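# Visita a la planta de lavandería de Quintela

Martes 18 de noviembre

La delegación de Unari fue recibida en el acceso de personal y accedió a la zona de clasificación tras la entrega del calzado de seguridad.

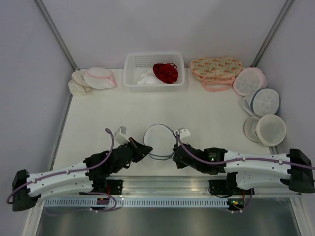 El objeto de la visita era conocer el puesto automatizado de preparación de bolsas de malla, en servicio desde octubre. La instalación corresponde a Brutalix; la gestión de pedidos se realiza con el programa Tratholm, ya implantado en la casa.

## Cambios en el puesto

La sección cuenta con 29 personas. Hasta septiembre, cada turno dedicaba las dos primeras horas a separar y ordenar bolsas a mano. Esa tarea se comparte ahora con los brazos robóticos, y el personal ha pasado a la revisión de prendas delicadas y a la atención de incidencias. La dirección informó de que no se ha suprimido ningún contrato.

En la semana anterior a la visita se prepararon 3.404 bolsas, de las cuales 851 requirieron intervención manual, sobre todo por cierres enganchados.

## Observaciones del personal

Las operarias consultadas valoraron la reducción de movimientos repetitivos de muñeca. Señalaron también que la formación, de una sola jornada, resultó escasa, y que el aviso de parada apenas se oye con las secadoras en marcha. La empresa se comprometió a revisar el volumen de la señal.

Queda pendiente de recibir el plan de formación del turno de noche.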